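Home | Guides | Kiston Label Maker | Section 2 | Next

2. Loading the tape and printing your first labels

I've set up three of these Kiston machines now, and the only one that gave me grief was the one I rushed. So grab a coffee and go slow.

1. Plug the adapter in before you open the lid. The machine needs a minute to wake up!
2. Slide the Rasura tape cartridge in with the arrow facing you, and push until it clicks (mine clicks twice, don't ask me why).
3. Pull out a thumb's length of tape and close the lid.
4. Hold the green button until the screen says READY, then type your text and press PRINT.

Note: one cartridge gives you up to 300 short labels. I use part number 1819, the matte one, and it peels nicely off its backing.

Caution: keep your fingers away from the cutter while the lid is open. It's small but it's sharp.

5. Wipe whatever you're labeling with a dry cloth, stick the label down and rub it from the middle outward. On stitched covers I go for the smooth part and stay off the thread.

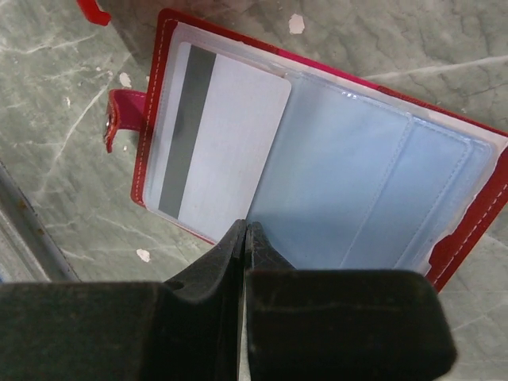

Red card holder with clear sleeves, open on a marbled stone surface.

6. Leave fresh labels alone overnight before you handle them much.

If the screen shows error 827, the tape has jammed. Turn the power off, lift the cartridge out and start again from step 2.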